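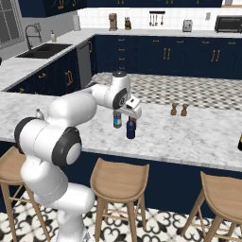 Two bottles on a grey and white marble counter

Camitz Print Room – walk-through checklist with comments
Checked by: Shinji Imai
Date: 23 Mar 2026
Area: main room, drying racks, paper store, etching corner

What a treat to walk through this room now the new racks are in. Everything was checked with the presses stopped, before the afternoon linocut group.

PRESSES

1. Large etching press, bed stops fitted both ends – OK
Lovely smooth travel. Léonie Barbier has repainted the stop marks in bright orange and they show up from right across the room.

2. Blankets clean, flat, no hard spots – OK
The top felt has a stiff corner. Fine for this term, wash it in December when the room shuts.

3. Guard on the Besson proofing press – FIX
Two screws missing on the handle side. Tagged out of use. Please don't borrow screws from the guillotine!

4. Floor marking around press handles – OK
Tape lifting near the window. I stuck it down again but it wants a fresh strip.

CUTTING

5. Lino tools counted back into the roll – OK
All 17 there, and sharp too. A sharp gouge is such a pleasure to use, and it slips far less than a blunt one.

6. Bench hooks at every place – FIX
One short. Somebody has been using the best one as a shelf for tea. It needs to come back to the bench.

7. Guillotine blade locked when not in use – OK
Key on its hook, sign legible.

8. Blade bin less than three-quarters full – OK

INKS AND CLEAN-UP

9. Lids on, tins labelled – OK with comment
The Clorkier blues have been decanted into jars with the colour written on the lid only. Lids wander. Write it on the side as well.

10. Oily rags in the metal bin, lid shut – FIX
Three rags over the edge of the sink. This is the one I really care about, so please, every rag, every time.

11. Vegetable oil used for first clean of slabs and rollers – OK
It works beautifully and the room smells so much better than it used to.

12. Extractor over the etching bath – OK
Ran it for 45 minutes with no rattle. Filter due for a change in December.

13. Eyewash bottle in date, seal unbroken – OK

PAPER AND DRYING

14. Racks fixed to wall – OK
Gave them a good tug. Solid as anything, and there's room for a whole edition at once – what a difference that makes.

15. Paper stacked below shoulder height – FIX
Over 3000 sheets came in from Videtmont and the heaviest packs went on the top shelf. Swap them with the tissue. Two people, one pack at a time.

16. Walkway between racks and fire door clear – OK
Portfolio cases were leaning there on my last visit, so thank you to whoever found them a better home.

TO DO BEFORE THE NEXT OPEN SESSION
Items 3, 6, 10 and 15. Léonie has the screws on order for 3. The rest can be done in an hour with the radio on, and I'm happy to lend a hand with the paper.

Signed: S. Imai

We use cookies to remember your settings and count visits. Accept all | Manage choices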